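Über uns

Hallo, ich bin Oona Huttunen, und wenn du bei Oltemley anrufst, gehe meistens ich ans Telefon. Angefangen habe ich mit einer Bügelpresse in meiner eigenen Küche und sehr viel fremder Bettwäsche (mein Mann hat den Esstisch monatelang nicht gesehen!). Inzwischen sind wir zu fünft, haben richtige Regale und einen Lieferwagen, der im November nur mit gutem Zureden anspringt.

Wir machen Betten. Wir falten, beziehen, sortieren und lagern Textilien für Leute, die Zimmer vermieten, und für private Haushalte, in denen der Wäscheschrank irgendwann nicht mehr zugeht. Am liebsten arbeiten wir direkt auf dem Bett. Da ist Platz, da ist es weich, und man sieht sofort, ob eine Decke gerade liegt oder schon wieder über Eck gewandert ist. Zweifarbige Decken, oben rosa und am Rand oder an der Unterseite dunkelgrau, mag ich besonders, weil man sich an den Farben so schön orientieren kann.

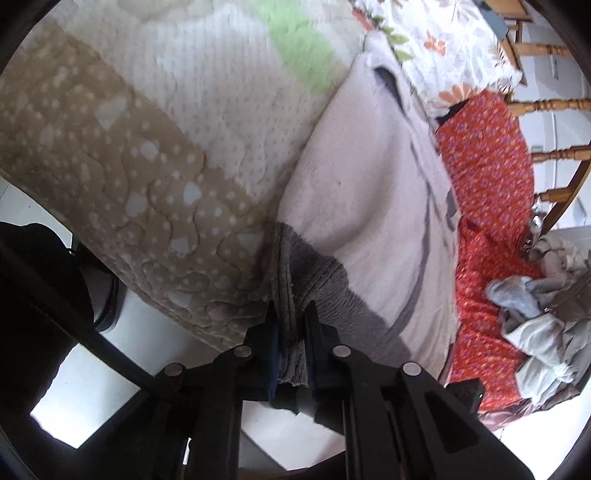

Muss man die Tagesdecke abnehmen, bevor ihr kommt?
Lass sie ruhig liegen. Wir falten gern darauf, und wenn sie selbst an der Reihe ist, legen wir sie ganz zum Schluss zusammen.

Zu den Tagesdecken könnte ich sowieso ein eigenes Kapitel schreiben. Gesteppte sind dick und sperrig, und wer sie in Drittel legt, bekommt ein Paket, das sich von allein wieder öffnet. Ich halbiere sie lieber zweimal längs und rolle dann vom Fußende her auf. Dirk Boersma macht es genau andersherum und ist davon nicht abzubringen — seine Rollen sind leider auch ganz ordentlich.

Dünner Strick ist dagegen eine Geduldsübung. Er zieht sich, er verrutscht, und jede Fluse bleibt daran hängen. Wir legen so ein Tuch erst flach hin, streichen es von der Mitte nach außen und schlagen dann die Seiten ein. Auf einer bunten Steppdecke mit Herzen und Punkten sieht man die Kanten von blassrosa Strick übrigens viel besser als auf einem weißen Laken, das habe ich früher nie geglaubt.

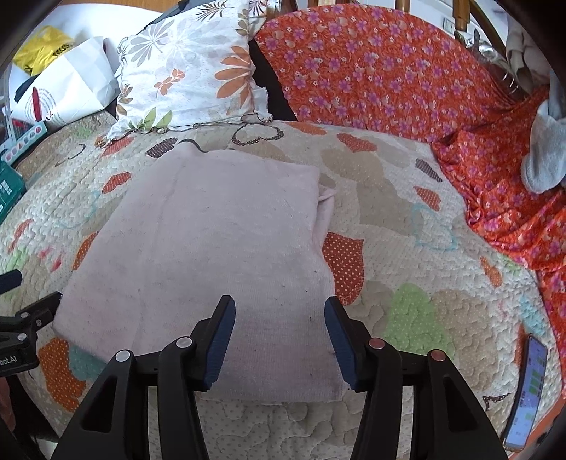 Arnout Desmet: Bei uns im Gästehaus lagen die Strickdecken immer auf Bügeln, und alle hatten diese Beulen an den Schultern, obwohl eine Decke gar keine Schultern hat. Seit ihr sie faltet, ist das vorbei. Nur das oberste Fach ist mir nach wie vor zu hoch!

Das mit dem Fach haben wir notiert, Arnout. Bei Drillcombe, unserem ersten großen Auftrag, war es ähnlich: 865 Teile, alle in einem Raum und kein einziges Brett auf Augenhöhe. Wir haben morgens um sechs angefangen und abends Pizza auf Kopfkissenkartons gegessen.

Und dann gibt es natürlich die Haufen. Jeder hat so einen. Geblümtes in Rotorange, etwas Helles darunter, und ganz unten vermutlich der Kissenbezug, den man seit dem Frühjahr sucht. Ich greife immer zuerst nach dem Stoff mit dem auffälligsten Muster, der Rest sortiert sich danach fast nebenbei. 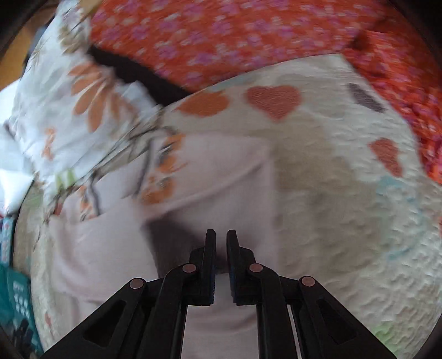

Kleine Blümchen kommen bei mir zu kleinen Blümchen, Einfarbiges kommt auf einen eigenen Stapel, und was zusammengehört, wandert gemeinsam in einen Bezug. So muss man später nur ein Päckchen herausziehen. Nicanor Tapia schreibt die Etiketten dafür, mit der Hand und in einer Schrift, um die ich ihn beneide.

Unser Lager fasst etwa 300 solcher Päckchen, und bei Hochbetrieb stapeln wir auch mal im Flur. Wenn du vorbeikommen magst: Vormittags ist immer jemand da, Kaffee auch. Klingel bitte zweimal, die Presse ist laut.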